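Ticket 2560: smell and soft fruit, kitchen at Sorkum
Opened: Jun 11, 2022
Category: Kitchen / storage
Status: Monitoring

Reported fault: fruit left out on the white table goes soft well before the weekly Amel delivery. Apples affected first. Slight sour smell by the wall.

Checks so far: room temperature 20 degrees in the morning, 25 by late afternoon. Table wiped down, no residue under the basket. Delivery notes from Chaudhary show nothing unusual in the last two batches. 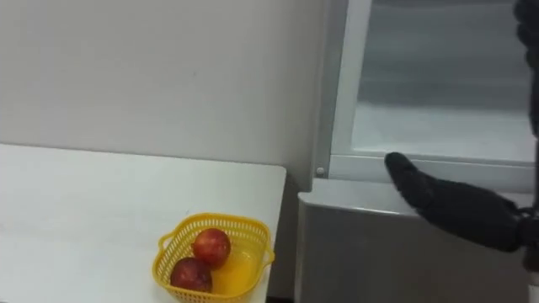 Basket position is the likely cause. At the table corner it gets the warm air that rises through the gap on that side. Measured 6 degrees above room temperature at the gap after the door had been shut for 60 minutes.

Action: move basket to the far end of the table. Keep apples apart from the yellow fruit. Wash basket in warm water and dry fully before refilling, as the mesh holds juice.

Update: moved as above. Smell reduced, still present first thing. Gap to be vacuumed at next clean.

Outstanding: Brudov to confirm minimum clearance at the side. Same complaint was logged last November and closed without a reading.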